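Skip to content
Home Recipes Garden Small Trips About Contact
Search this blog Search

Sun 13 October

So the tomatoes are finished. I pulled the last of the vines yesterday and I'm not even sad, because I have eaten so much tomato sandwich since June that I may be part tomato now. The Sotelo plants did the best by a mile (I wrote about choosing those back in spring, when it snowed on my seedlings and I sulked for a week). The other variety split every time it rained and the squirrels got most of them anyway.

What I really want to talk about is sauce. I made 3 batches this year and only the last one came out the way I wanted! The first was watery. The second I forgot on the stove while I was on the phone, and it tasted like a campfire. For the third I roasted everything first, skins on, with a whole head of garlic and way more olive oil than I'd admit to my doctor, and then it all went through the old food mill from the Gridwood flea market. Two hours on low, a parmesan rind in the pot, done. 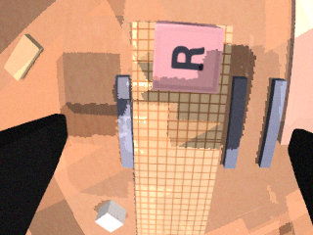 Filed under: Kitchen Notes

If you try the roasting thing, don't crowd the pan. Mine were piled up the first time and they just sort of steamed in there and went pale. Salt at the end, too. I always go heavy early on and then it cooks down and I'm stuck adding potatoes to fix it, which doesn't work, by the way, whatever my aunt thinks.

I froze it flat in bags so they stack like books. We had one bag last night over rigatoni with a ton of black pepper and I went back for seconds, then stood at the counter eating the cold bits out of the pot.

Garlic goes in the ground next weekend if the bed dries out. I still need to find my good gloves.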